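Folding table notes: jersey and sweatshirt fabrics

Garment care pages, Rultadbridge workroom
Text by Ross Forsyth. Checked by Nazmiye Canpolat.

This gallery page covers the folding stage only. Washing, drying and storage are dealt with on their own pages. The notes apply to knitted cotton and cotton-blend garments of medium weight: sweatshirts, jogging trousers, long-sleeved tops and the heavier sort of T-shirt. Woven shirts are left out, as they need a collar support and a different order of folds.

The fold used throughout is the long fold. The garment is first brought to a strip, then the strip is shortened. It takes more table than the square fold and gives a narrower packet, suited to the 40 cm shelves in the workroom. Where the shelves are deeper the square fold is the better choice and these notes can be ignored.

Table and surface

A plain, light-coloured top is preferred. Dark lint and loose threads show up on it and can be lifted off before they are folded in. The surface should be smooth but not polished. On a glossy top a heavy knit slides when the second fold is made, and the lower layer ends up out of line with the upper one. A cloth cover stops the sliding but adds drag, and sleeves then twist at the elbow. We tried a felt cover in March and took it off again.

Working height matters more than area. The Skamby table was raised by 20 mm on blocks after the first month and has stayed there. The unfolded clothes are kept in one heap at the back, and the front of the table is kept for the piece being folded. Sorting by colour before folding was dropped. It used up the free area and the packets had to be sorted again by size in any case.

Sleeves and legs

Both are treated as tapered tubes. The wide end is squared first. Pull the fabric out along its length from the wide end, with light tension only, until the lengthwise fold lies down the middle or close to it. Flatten with the palm, working towards the narrow end. Do not press the rib. A rib that has been stretched flat will spring back under the next layer and leave a ridge in the packet.

Soft creases running across the piece can be left. They drop out under the weight of the stack. Sharp creases should be opened and smoothed, particularly near a seam, where they tend to set.

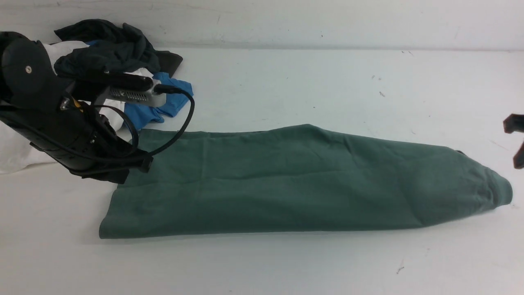
Sage-green piece laid out at a slant on the white top, wide end squared, taper running to the narrow end. Soft creases only; clothing still to be dealt with at the back.

The slant in a long piece is not a fault at this point. It is corrected when the piece is turned for the next fold, and correcting it earlier means moving the fabric twice. What should be checked is the lower edge. If it bows outwards, the two layers are of unequal length and the lengthwise fold needs to be opened and made again. A shallow rise along the upper edge is normal in a cut that tapers and does not need attention.

Bunching at the cuff

A little bunching at the narrow end is acceptable. The cuff is gathered by its own elastic and will always stand slightly higher than the fabric next to it. There are two ways of dealing with it:

- Leave the cuff outermost, so that it finishes on top of the packet. This is the quicker method and is used for anything going on the open shelves.
- Turn the cuff back on itself once before the first short fold. The packet is thicker at one end but more even in outline. Used for anything going into a box.

The two methods should not be mixed within one stack. Packets with a raised end and packets with a raised top do not sit on each other, and the stack leans before it is half built.

Shortening the strip

Fold the narrow end towards the wide end, stopping a finger's width short of the edge. Fold once more in the same direction. For a child's garment one fold is enough. For a long adult leg three may be needed, in which case the last is made from the other end so that the raw bulk of the hem is enclosed.

Hold the wide end down while the other end is being carried over. The hold should be near the edge and light. Pressure in the centre of the piece gives a dimple that the upper layer then copies. If the fabric creeps, the hold is too far in.

Trousers are laid with both legs together and treated as one strip once the seat has been tucked in to form a straight side. The tuck is a triangle, taken from the point of the seat back to the line of the outer leg. Pockets are pulled flat from the inside beforehand. A pocket bag left bunched is the most common cause of a packet that will not close.

Order of work

The heap is worked from the top. Pulling from below brings neighbouring garments with it, usually by a sleeve, and drags them across the finished area. Large pieces are folded first and small pieces last, so that the small ones can be used to level the top of the stack. If the next garment on the heap is a small one it is set to the side and taken later.

Garments that are inside out are turned before they reach the table. It was found that turning them on the table spread lint over the surface, and the surface then had to be wiped between pieces.

Stack height

The open shelves carry packets to the underside of the label strip and no higher. Heavier knits compress the ones below, and the bottom packets come out with a hard crease at every fold. Fleece-backed fabric recovers from this. Plain jersey does not, and has to be steamed.

The shelf liner is Jetmont, the thin grade. The thick grade was also tested and was found to hold the lower packets so firmly that they could not be drawn out without disturbing those above. The box inserts are Gashaw, size 309, trimmed at one corner to clear the hinge.

Faults and remedies

Packet opens at one side: the last fold was made with the layers out of line. Open to the strip and fold again. Pressing will not cure it.

Ridge across the top: rib or hem trapped between layers. Turn the cuff outwards.

Packet wider at one end: the taper was not allowed for. Bring the wide side in by a narrow fold along its length before shortening the strip.

Twist in the sleeve: the underarm seam has travelled to the upper side. Take the sleeve by the cuff and by the shoulder, let it hang, and lay it down again.

Hem shows below the packet: the first short fold stopped too far from the edge. On work for the open shelves this can be left.

Corrections to this page should be given to Nazmiye Canpolat in writing, with the section heading quoted. The measurements for the deep shelves are being taken again and will be added to the square fold page when they are ready.

Page last revised 2019-06-16

Related pages
Square fold for deep shelves
Steaming plain jersey
Drying knits flat: racks and spacing
Box inserts: trimming and fitting
Lint removal before folding
Woven shirts and collar supports
Labelling the open shelves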